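Drawer Task Faults: Gallery
Millura simulation project, Praresetti
Posted February 13, 2026 by Temitope Briggs

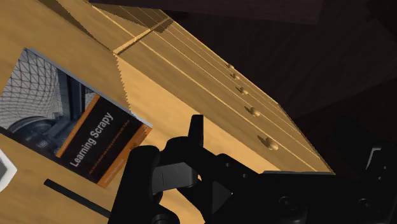

The drawer-opening task stopped passing its safety check after we changed the contact settings. The arm is supposed to close on a wooden knob, pull the drawer and let go. In 90 of 700 runs the simulator reported a force well over the limit we set, and the run was halted. No hardware was involved, but the same controller is due to go on the real arm at Farahani in May, so all transfer work is on hold.

The lowest knob on the cabinet is the largest from the wrist view and the one closest to the gripper. Most of the halted runs were on this drawer. The force spike came at first contact, before any pull had started.

We found 2 causes. The approach speed was still set for the old foam handles, and the stop signal was only being read once every 100 steps. By the time the controller saw the limit, the fingers had been pushing for far too long.

The book on the cabinet top, "Learning Scrapy," is a loose object in the model. Knocking it off is logged as a separate fault and does not count toward the figure given earlier.

The stop signal is now read on every step. Approach speed is still being tuned. Please do not use the Flametska build from before this fix. Logs for the halted runs are in the shared folder under "drawer_force."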